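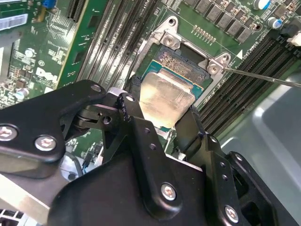 Rajkumari Mathur wrote in to say that she had read four reviews of the Skalleo thermal paste kit and not one of them mentioned how hard the paste is to get off again. She has a point, and it was the first thing I checked after reading her message.

The Skalleo kit is sold for people who build or maintain their own servers and desktops. You get a syringe of gray paste, two plastic spreaders, a packet of cleaning wipes and a folded instruction sheet. I bought mine from Dodidley in September and used it on three machines: an old file server, a desktop I use for photo editing, and a small office computer that belongs to my brother-in-law.

The syringe is good. The plunger moves evenly and stops when you stop pushing, so there is no slow ooze afterward. The cap screws on instead of snapping, and after several weeks in a drawer the paste in the tip had not dried out. I have thrown away two syringes from other makers for that fault.

The paste is thicker than I am used to. On the file server I put a line down the middle and one short line on either side, then set the heat sink on and tightened the screws a little at a time in a cross pattern. When I took it off again to look, the coverage reached all four corners. On the desktop I tried a single dot in the center and it did not spread far enough. The instruction sheet shows the dot method for every size of processor, and I think that is wrong for anything large. Use lines, or use the spreader.

The spreaders are the weak part of the kit. They are soft and they bend as soon as they meet the paste, which leaves ridges. I went back to an old plastic card cut into a strip and had a better result. If you already own a decent spreader, keep it.

Now to the cleaning. Skalleo's wipes take off a fresh smear without trouble. Paste that has been through a few weeks of use is another matter. It took four wipes to clear the file server's heat spreader and there was still a gray haze on the metal. Isopropyl alcohol and a coffee filter got the rest. The packet holds six wipes, so plan on buying alcohol if you have more than one machine to do. Take care around the edge of the chip too. Old paste gets pushed there when you rub, and it is easier to lift it away from the edge toward the middle.

Temperatures were fine. The desktop ran 3 degrees cooler under a long photo export than it did with the paste that was on it before, but that paste was years old and any new one would have helped. The file server came down by 2. My brother-in-law's computer showed no change that I could measure. I would not buy this kit for the temperatures alone.

I also tried the Fistetetti paste on the desktop for a week to compare. It is thinner, spreads by itself and cleans off in half the time. The temperatures were the same. Its syringe is worse, with a snap cap that popped off in my tool bag. Siebe Mertens asked under my last review whether the two can be mixed. I would not do it. Clean everything off and start over with one or the other.

One smaller complaint. There are no markings on the syringe, so you can't tell how much you have used. I got five applications out of mine, counting the ones I redid, and there is a bit left.

Would I buy it again? The paste, yes, if it were sold without the rest. As a kit it is only fair. The spreaders went in the trash and the wipes ran out on the second machine. Dodidley lists a bare syringe from the same maker as out of stock, and I have asked to be told when it comes back.

Pros: even plunger, good cap, stays where you put it.
Cons: soft spreaders, too few wipes, poor advice on the instruction sheet, hard to clean off once it has set.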